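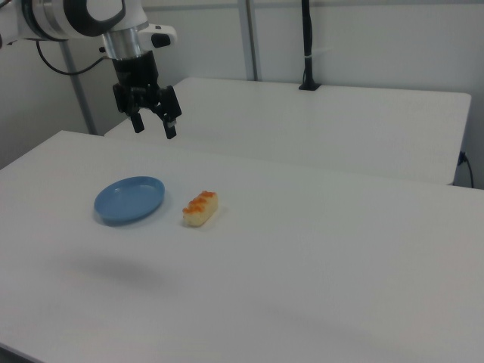
A white tabletop in plain light.

The Long Table

My grandmother held that you could judge a household by how many people it could seat without warning, and by her reckoning the Hennessys of Astungate were royalty. Bernadette Hennessy grew up eating at a table her father had lengthened twice (once for twins, once for a brother-in-law who came for a week and stayed until he married), and when she moved to the old feed store on the Prarnis road she brought it with her — in three pieces, on a borrowed hay trailer.

She now cooks a supper there every month through the winter, and I drove 370 miles to eat the February one. It was lamb and barley, with a pickled cabbage that Nurhan Bozkurt makes from her aunt's recipe and won't write down for anyone, though I asked her nicely and then asked again over the plum cake. You pay what you like into a soup tureen. Last winter the tureen took in $2,701, and most of it went straight back out again on butter.

What I remember best is how slow it all was! Plates went around twice, somebody's little boy fell asleep on the coats, and the coffee didn't come until after nine. I had meant to leave by eight and was still there drying glasses when Bernadette started setting out the oats for breakfast.

Search stories Go
Contact the editors | © Keskin Magazine | Back to top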